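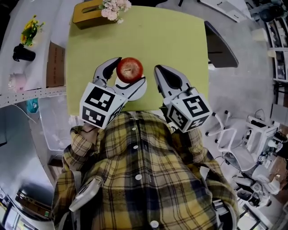 Small square table: what stays on it and what goes?

Forum: Home and Storage > Tables and worktops

aslierdem
Started Jan 16, 2025

I have a square table with a yellow-green top between a white counter and some white shelving. At the moment it has a wooden tissue box at the far edge, pale pink artificial flowers behind that, and a small white plate with an apple on it. I eat my lunch there and sort the post there. By midday I have run out of space. The tissue box is the thing I use most. Would you clear the lot or leave some of it?

skastia40
Leave the tissue box, lose the flowers. You already have the yellow ones in the black pot on the counter. Two lots of flowers in one corner is too many for me.

MelahatA
Disagree with skastia40. The pink ones stand behind the box so they take up hardly any of the top. I'd move the plate. Fruit can live on the counter and come over when you want it.

julian_m
The counter looks full enough already. There's a cardboard box standing upright at the table end, and that is what I would deal with first. Flatten it or put it on the shelves, then you have room for a plate.

aslierdem
The cardboard box is waiting to go back to Skedari. They gave me until the end of the week. It can go by the door until then.

MelahatA
Then the plate goes where the box was. Done.

B_Tokgoz
Is the clear bin under the counter any use to you? Mine is the same sort of thing and I keep post in it. I open it at lunch, sort, and put the lid back on. Nothing gets left on the table overnight.

aslierdem
It has something teal in it that I'd have to find another place for. Could do that on Saturday.

skastia40
Still say the pink flowers should go. They collect dust and you have to lift the tissue box to wipe behind it.

MelahatA
You have to lift the box to wipe anyway.

julian_m
Whichever you pick, wipe a coloured top with a damp cloth and dry it after. I used a spray on a green one and it left a dull patch the size of a saucer. Never came out.

aslierdem
Thanks all. Plate to the counter, box to the door, flowers staying for now. I will see how lunch goes tomorrow.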